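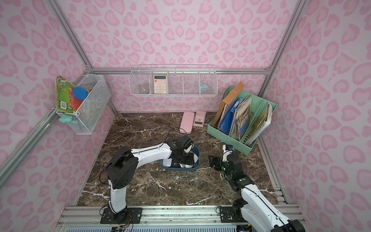 Got forty-odd minutes with Bianka Kun before her train, in the coffee place downstairs, at a table by the door. Notes typed up same evening. She runs the trading side at Levico, the small crypto desk that went very quiet in November when everyone else was shouting.

So why quiet?

"We weren't quiet, we were flat," she says. Flat meaning no position. Levico sold most of what it held in the spring and sat in cash and stablecoins through the summer. People called it cowardly. She doesn't seem bothered. "I had clients ringing up asking why they pay a fee for me to hold dollars. Fair question. I still think it was the right call, but it's a fair question."

What she wants to talk about is staking. Specifically, lockups. She thinks small holders have been sold something they don't understand and it makes her cross, you can hear the cup go down on the recording.

The case she keeps coming back to is Mostport, a lending and staking service that a lot of her newer clients used before they came to her. Advertised yield of 8 percent. Withdrawals "subject to queue." Kun makes the quote marks with her fingers.

"Ask anyone what the queue was. They'd say, oh, a day or two. It was 30 days in the terms. Thirty! And that was the normal one, before it got busy. You put in your coins, price drops by a third, you want out, and you're standing in line watching it."

Did she read the terms herself before it all jammed up? Small pause. "Yes. Twice. I put a bit in anyway." How much? She won't say. Less than she'd spend on a car, more than on a bicycle. She got it back, late, and worth a good deal less.

I asked if that isn't just what a lockup is. You get paid for waiting. She agrees, mostly. Her complaint is about who gets told. The bigger accounts at Mostport had a separate withdrawal window, she says, and it was in the terms too, several screens down, under a heading about account tiers. "So it's all legal, it's all written. I'm only saying a person with 4,000 dollars in there was paying for the exit of a person with far more. I don't think they would have said yes if you asked them straight."

Levico doesn't stake client money at all now. Kun says they tried it on one chain for a few months and stopped. The paperwork was worse than the return. Every reward is a taxable something-or-other, tiny amounts, and their bookkeeper Ilona Bozsik was entering them by hand in the end becuase the export file came out with the wrong dates. "Ilona came to me with a printout. She didn't say anything, she just put it on the desk."

We get onto price, because you have to. She hates it. Won't give a target for bitcoin, won't give one for ether, says anybody who does is either selling a newsletter or has already bought. I push. What about a floor then?

"I look at volume. If we go down on thin volume I don't care much, if we go down on heavy volume I get up from my chair." And lately? "Thin. Boring. I like boring." She thinks the pattern traders are drawing lines on a market with hardly anyone in it. A wedge, a flag, whatever. With order books this shallow one medium sized seller makes the wedge.

Would she buy here? "We have bought here." How much. "Some 10 percent of the book." The rest is still cash. She'll add in pieces over the winter, on a schedule, same size each time, and she's handed the schedule to somebody else so she can't fiddle with it. That's Gergely Fülöp, who also does their custody. He has one instruction which is to ignore her if she calls him at night.

Has she called him at night? "Once. He ignored me."

Custody is the bit where she slows down. Levico moved its coins off exchanges two years back, into a multi-signature setup, keys in different cities. It's slow, getting anything out takes most of a working day. Clients complain about that as well. She'd rather have the complaint. Twice in the conversation she says an exchange balance is an IOU, and then appologizes for saying it twice.

She's less strict than I expected on what ordinary people should do, though. Hardware wallet if you're patient. If you know you're going to lose the backup words, and plenty will, then a decent exchange with withdrawals you have tested. Tested with a small amount, on a bad day, when everybody wants out. "A withdrawal on a calm morning tells you nothing much."
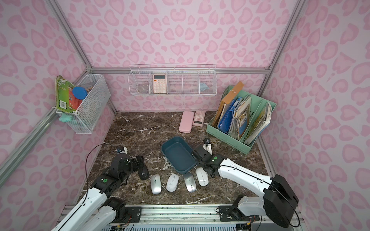
Nneka Fashola sees the custody question differently, and told me by phone afterward that desks like Levico make self-custody sound easier than it is for anybody without a team behind them. Her view is that most of the lost coins she hears about weren't taken by an exchange going under. People lost them at home. Old laptop, thrown out. Wallet password changed after a fright and then forgotten. She'd put beginners on an exchange and keep them there for the first year, small sums only, and she thinks Kun would agree if pressed.

I did press, by message. Kun's answer came back in one line: "Small sums, yes, but then people don't stay small."

Back to the coffee place. Last stretch, she's got her coat half on. I asked about the Dernby token, since it's the one readers keep writing in about. Supply unlocks are due early next year and the price has been creeping up anyway.

She pulled a face. Team and early backers hold a large share, and when the unlock comes they can sell, whether they do or not. Creeping up before an unlock can be real demand, or it can be somebody making the chart look nice ahead of time. She can't tell which from outside. Levico has none. "I read the unlock table before I read anything else. If there isn't one, I close the tab."

And Pintér, the payments coin? Better, she thinks. Duller, slower, people use it for invoices. No plans to buy that one either, for now. The spread is too wide for the size they trade and she doesn't want to be the one moving it.

Anything she got badly wrong this year? Fees. She figured network fees would stay low and built the rebalancing around it, lots of little moves. They didn't stay low. For one week in the summer it cost more to shuffle the book than the book made. They do it monthly now.

Then the train. She paid for both coffees, in cash.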